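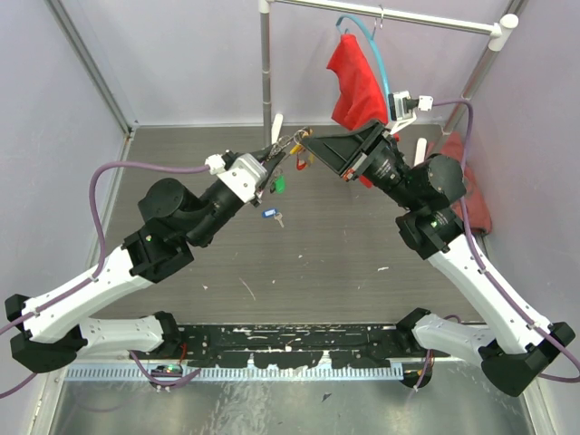 I moved house on my own at the start of spring, two years after my marriage ended, and I'd like to tell you I was graceful about it. I was not! I cried in the driveway, I cried in the paint aisle, and then I cried because I'd locked myself out on the very first night. A bundle of keys on a metal ring, just like the one in that gripper, was sitting on the kitchen bench while I stood outside in my socks, looking at it through the window. So that was my grand beginning as a woman living by herself in Ulau.

I should back up a bit. My kids are grown and gone (one is in the city, the other is so far away that our phone calls happen at breakfast for me and bedtime for her), and the old house had five bedrooms and a yard that wanted mowing every time I sat down. I sold it in April. The new place is a little brick unit on Effiong Road, 33 steps up from the street, and yes, I felt every one of them with a box in my arms.

The money side scared me most. My husband had always looked after the bills, and I'd let him, and I'm still a bit cross with myself over that. When I finally added it all up, moving cost me $3,608 by the time I'd paid the truck, the cleaners, the bond on the storage shed and $215 for a locksmith (see above, socks). I wrote the total on the back of an envelope and stuck it on the fridge. It's still there. I look at it while the kettle boils and think, well, you paid that, and you're still eating.

What I hadn't expected was the quiet. The first few weeks I left the radio on all night, some fellow on Prulunov FM talking about soil and cricket, and I'd wake at three and feel less alone with him rabbiting on. Then one night I forgot to turn it on and slept right through. I didn't notice until lunchtime the next day.

My mum moved house on her own once too, when she was older than I am now. She had 800 dollars in the bank and a sewing machine, and she never made a fuss. I used to think that meant she wasn't frightened. I found one of her letters when I was packing, and in it she tells her sister that she'd slept with a chair against the door for a month. A month! I sat on the floor and read it twice, and then I rang my daughter and read it to her as well.

So it's October 2020 and I've got curtains in two rooms out of four. The lemon tree in the pot has a flower on it. I've joined the walking group that meets outside the Skestix bakery, mostly for the bakery, and I've left a spare key with the neighbour downstairs. She's given me hers as well, and last week I fed her cat.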